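4 Installing and Setting Up the Pluvine Drip Controller

4.1 Before you start

Read this section through once before cutting any tubing. The Pluvine controller is designed for raised beds, greenhouse benches and container rows fed from a single outdoor tap. It is not approved for connection to a potable water line without a backflow preventer. Local plumbing codes take priority over anything stated in this guide.

The controller must be mounted upright, with the inlet at the top and both outlets at the bottom. Choose a wall or post that does not receive direct spray from the beds it serves. The display is readable in full sun but will darken if it is left facing south behind glass.

Tools required: a 5 mm hex key, a tubing cutter, a Phillips screwdriver and thread seal tape. The hex key is supplied in the bag with the wall bracket. The tubing cutter is not supplied.

CAUTION: Do not use pipe dope or liquid sealant on the inlet threads. Liquid sealants attack the valve seat and void the warranty.

4.2 Mounting the bracket

1. Hold the bracket against the wall with the arrow pointing up and mark both screw holes.
2. Drill pilot holes to suit the wall material. Use the plastic anchors in masonry only.
3. Fasten the bracket. Tighten until the rubber feet begin to flatten, then stop.
4. Hang the controller on the two upper hooks and push the lower edge in until the latch clicks.
5. Pull the lower edge gently toward you. If it comes away, repeat step 4.

NOTE: Brackets supplied with the earlier Nelum controller have the same hole spacing but a shorter latch. The Pluvine will hang on a Nelum bracket and will fall off it when the tap is opened.

4.3 Connecting the supply

1. Close the tap and relieve pressure in the hose.
2. Fit the mesh filter washer into the inlet, dome side facing the tap.
3. Wrap three turns of seal tape clockwise around the tap adapter.
4. Thread the adapter in by hand. Finish with a quarter turn of a wrench on the flats of the adapter. Never grip the controller housing.
5. Open the tap slowly and check the joint for drips. A joint that weeps after a quarter turn has been cross-threaded; remove the adapter, retape it and start again.

If the supply pressure at the tap is higher than 49 psi, fit the Azar pressure reducer between the tap and the controller. The reducer has an arrow cast into its body, and the arrow must point in the direction of flow. Installed backward, it passes almost no water and the controller will report a dry line. 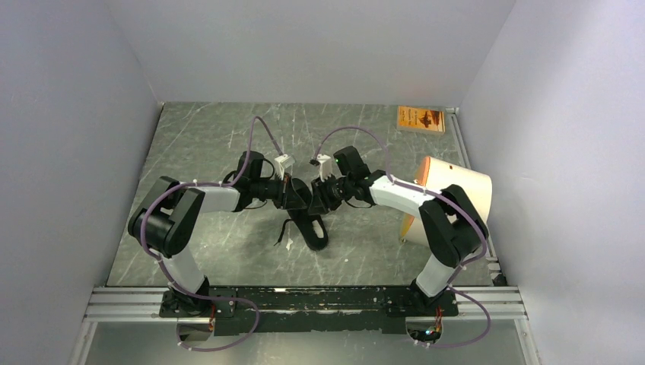

Page 15

4.4 Running the distribution line

The main line is run along the head of each bed, with drip lines branched off at right angles. Warm tubing is easier to work with. Leave the coil unrolled in the sun before cutting, or dip the cut end in hot tap water for a few seconds.

1. Push the main line fully onto the barbed outlet and slide the locking ring down over it.
2. Lay the line in place without pulling it tight. Tubing shortens in cold weather and a tight run will pull off its fittings.
3. Stake the line at every change of direction and at regular intervals along straight runs.
4. Punch branch holes on the side of the line, not the top. Holes on the top collect grit.
5. Insert the branch connectors until the shoulder meets the tubing wall.
6. Leave all line ends open for now.

Total drip line on one outlet must not exceed 263 feet. Beyond this length the last emitters receive noticeably less water than the first, and no adjustment at the controller will correct it. Split longer layouts between outlets A and B and give each its own schedule.

CAUTION: Do not bury the main line. Emitters may be covered with mulch, but fittings should stay where they can be inspected.

4.5 Flushing

Cut tubing always carries shavings. Flush the system before the first program is run and again whenever a line has been cut or repaired.

1. With all line ends open, press and hold MANUAL until the letter A blinks.
2. Let the water run until it comes clear from every open end.
3. Press MANUAL again to move to outlet B and repeat.
4. Stop the flow, then close each end with a figure-eight clamp.
5. Remove the filter washer, rinse it and put it back the same way around.

4.6 Setting the clock and first program

Fit the batteries before setting the clock. The controller holds its settings for five minutes with the batteries out, which is enough for a normal change — have the new set open and ready.

1. Turn the dial to CLOCK. Set the hour, press NEXT, set the minutes.
2. Turn the dial to START A. Set the time at which watering should begin.
3. Turn the dial to RUN A. Set the watering time in minutes.
4. Turn the dial to DAYS. Choose an interval or mark individual days.
5. Repeat steps 2 to 4 for outlet B, or leave RUN B at zero if it is not used.
6. Return the dial to AUTO. The controller does nothing in any other position.

If the start times for A and B overlap, B waits until A has finished. The display shows a small hourglass while B is waiting.

NOTE: The Plomby soil probe, sold separately, plugs into the port under the battery cover. When a probe is connected, the controller skips any start for which the soil reads wetter than the set level. A skipped start is not made up later in the day.

4.7 Cold weather

Controllers left on an outdoor tap should be taken down before the first hard frost. In high-altitude gardens this may be as early as September.

1. Close the tap and run both outlets manually to drain them.
2. Remove the controller from its bracket and unscrew the tap adapter.
3. Tip the unit with the inlet down and shake out any remaining water.
4. Take out the batteries and store the unit indoors.

The tubing can stay in the beds if the end clamps are opened. Freeze damage to the valve body is not covered under warranty.

Section text: Rima Zoubi. Technical check: Ruba Matar. Revised 2021-01-25.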